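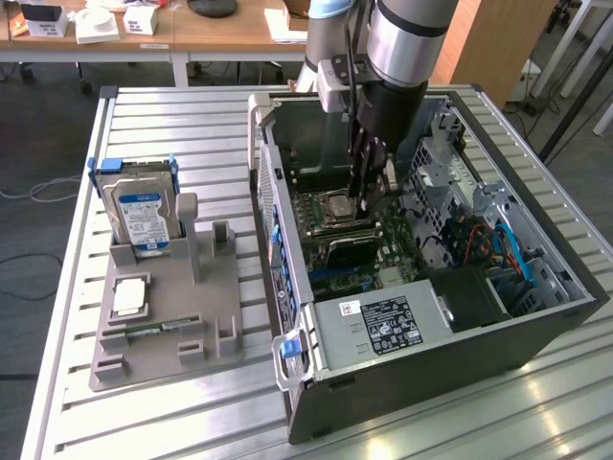
Parts tray and open tower on the long bench, Ruawai workshop

Nunico Bench Pages: Desktop Tower Layout

This page belongs to our set on workstation towers. The Ruawai workshop keeps one long aluminum table for this job, and most of the work on older desktops is done there. The notes below go with the picture at the top and cover the parts in the order people usually ask about them.

The table
The top is made of parallel slotted rails. It is bright under the lights and shows every dropped screw. Small screws can still settle in the slots, so we keep ours in a lidded tin.

The tray
Gray, 3D-printed, with raised pockets and posts. We call it the Flelevlow tray, after the folder the first drawing was saved in. It took 4 versions to get the corner guides right. The pockets along the right side are empty here.

Hard drive
A 3.5-inch Western Digital drive, standing upright in the rear slot with a blue plastic rail on each side. Leave the rails on if the drive is going back into the same kind of case – they are easy to lose and a nuisance to replace.

Processor
Front left pocket, metal heat spreader up, held between the corner guides. Lift it by the edges.

Memory
One green stick, lying in the long shallow slot just in front of the processor. Older versions of the tray had no slot for memory, and sticks ended up on the bare table.

The case
A black tower with a silver-gray inner frame, on its side with the panel off. Blue latches and tabs run along the drive-bay side, and there is a silver carrying handle at the front lower corner.

The board
Green, with the processor socket empty and its metal retention frame in place. The row of memory slots is close by. A black graphics card is seated in its slot, and the dark green plastic piece toward the rear is an air shroud.

More in this set
Page 8: Skuvau cable bins
Page 9: Drive rails and small plastics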